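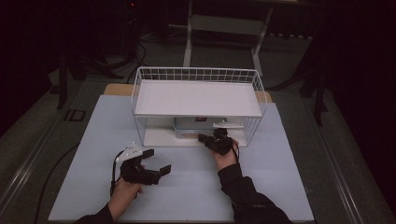
连作地块改轮作,第一年应该先做什么?

先测土,再排茬口。取样在前茬收获后、施底肥之前进行,耕层按0至20厘米和20至40厘米分两层取,测有机质、全氮、有效磷、速效钾、pH值和电导率。结果出来之前不定种子,不定肥料用量。灌区地块另加一项地下水埋深,因为盐分上返会直接限制豆科作物的选择。

关于我们

Zemitz土壤与轮作技术服务公司从事灌溉农田的土壤检测、轮作方案设计和田间跟踪。公司由Seren Gwilliam与Elis Gwilliam共同创办。Seren Gwilliam负责土壤化验和数据审核,Elis Gwilliam负责田间作业和灌溉制度设计。两人此前都做过多年的灌区农技推广,接触最多的是同一块地上长期种单一作物的农户。

公司不销售化肥、农药和种子。方案中出现的肥料一律按养分含量书写,不写商品名,农户可自行采购。检测费和方案费分别计价,农户可以只做检测。

服务范围

一、土壤检测。常规项目六项,见上文。加测项目包括阳离子交换量、水溶性盐总量、碳酸钙含量、有效锌和有效硼。每份报告附取样点位图和取样深度记录。点位图缺失的样品照常化验,但报告上注明“点位不详”,此类结果不用于方案设计。

二、轮作方案。一般以三年或四年为一个周期。典型的四年排法是:第一年豆科作物或豆科与禾本科混播牧草,第二年需氮较多的主栽作物,第三年谷类作物,收获后复种绿肥,第四年根茎类或油料作物。具体作物由检测结果、供水时段和当地销路共同决定。销路一项由农户填写,公司不作价格预测。

三、绿肥与覆盖作物。主要推荐毛叶苕子、箭筈豌豆、油菜和黑麦。翻压时间以豆科作物盛花期为准,翻压深度15至20厘米,与下茬播种之间留出腐解时间。干旱年份翻压后需补一次水,否则残体分解慢,会影响下茬出苗。
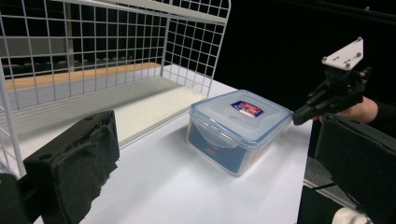

翻压量同样要控制。鲜草量过大而土壤偏湿时,腐解过程中容易局部缺氧,下茬幼苗会出现黄化。遇到这种情况,我们建议先刈割一部分移出作饲料,余下的再翻入。黑麦等禾本科绿肥碳氮比较高,刈割偏晚时应随翻压补施少量氮肥,用量在方案中单列,并从下茬底肥中扣除。

四、灌溉与盐分管理。灌水定额按土壤质地和作物生育期分段计算。电导率偏高的地块在冬前或早春安排一次洗盐灌溉,前提是排水沟畅通。排水条件不具备的地块,方案中不写洗盐,只写平整土地、覆盖保墒和耐盐作物。

试验地

公司在Tostwood设有长期定位试验地,面积16公顷,分为30个小区。处理包括连作对照、两年轮作、四年轮作以及四年轮作加绿肥。各处理的灌水量一致,施肥量按检测结果逐年调整,调整记录与产量记录一并保存。连作对照区不撤,尽管它每年占用土地,没有对照就无法判断轮作区的变化来自茬口还是来自天气。

试验地每年取样两次,二月土壤化冻前后各小区情况差别较大,取样日期由田间负责人当天确定。有机质变化缓慢,三年以内的数据只作内部参考,不写入给农户的材料。

另有一处合作点在Dafis,土质偏沙,用于验证覆盖作物的保水效果。沙土上的氮素淋失比壤土快,因此该点的追肥分四次进行,单次用量较小。Dafis的结果不直接套用到黏重地块。

数据与记录

地块档案使用自建的Nedow系统,每块地一个编号,编号不随承包人变更而改变。档案内容包括历年茬口、检测结果、施肥和灌水记录、病虫草害发生情况。截至2020年7月27日,系统内共有378块地的完整档案。缺少任一年茬口记录的地块不计入完整档案。

农户可随时索取本人地块的全部记录。未经书面同意,单个地块的数据不提供给第三方。用于技术培训的材料只采用试验地数据。

样品管理

样品风干、研磨后过筛,留样至少保存一个轮作周期。对结果有异议的,可在收到报告后申请复测,复测使用同一份留样。两次结果超出允许误差的,公司重新取样并承担费用。留样间可存放1,000份样品,超过保存期的样品登记后处理。

送样要求如下:每份混合样不少于1千克,由同一地块内不少于10个点混合而成;避开田埂、粪堆、沟边和施肥沟;不同质地的土不得混为一份;袋内外各放一张标签,写明地块编号、深度和日期。使用过的化肥袋不能装样。

合作方式

新地块首次合作先签一年,只包括检测和当年茬口安排。第二年起可签完整轮作周期。周期中途因供水变化或作物绝收需要改茬的,方案修改一次不另收费。种植面积较小的农户可以联合送样,但每块地仍须单独取样、单独出报告。

田间跟踪在播种后、生长中期和收获前各安排一次。技术员现场填写记录表,农户签字后留存一份。记录表只记实测项目,目测长势用“强、中、弱”三级表示,不折算为产量。

咨询时请备好近三年的茬口、灌溉水来源和最近一次施肥的品种与用量。没有书面记录的,口述也可以,档案中会标明来源为口述。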